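Checking a drawer task step by step before you train on it

In this tutorial I explain how we label the stages of a "put the object in the drawer" task, so a policy can be scored per stage and not only at the end. I use our Oseck set, which has 381 episodes. You need the head camera stream and the gripper state, nothing more.

Step 1. Choose one reference picture for each stage you want to label. Take them from the head camera, because the policy sees the same view.

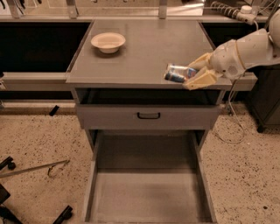
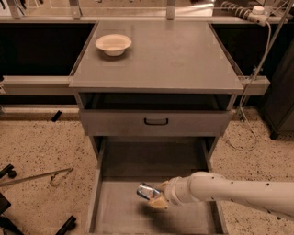 In both, the bottom drawer is open and has nothing lying in it, and the bowl stays on the top surface.

Shuk-fan Yip wrote to me that gripper state alone should be enough, and that in the Wellari set she labeled everything from finger width with no pictures at all. I tried this. It works for hard objects, but with thin plastic the width changes very little at contact, and 33 episodes got a wrong "grasp" label.

Step 2. Write the stages in a text file, one per line. We use six: drawer open, reach, grasp, carry, release, drawer closed.

Step 3. Mark the first frame where each stage is true. If you are not sure between two frames, take the later one - this keeps the labels the same between people.

Step 4. Let a second person label a small part again. When two labels differ by more than 6 frames, look at the episode together and correct it.

Step 5. Train as usual, then report the success rate for each stage. With our Tivon baseline most of the failures were in "release", and the final score alone did not show it.

If an episode has no release, leave the line blank. Do not write zero, the script reads it as frame zero.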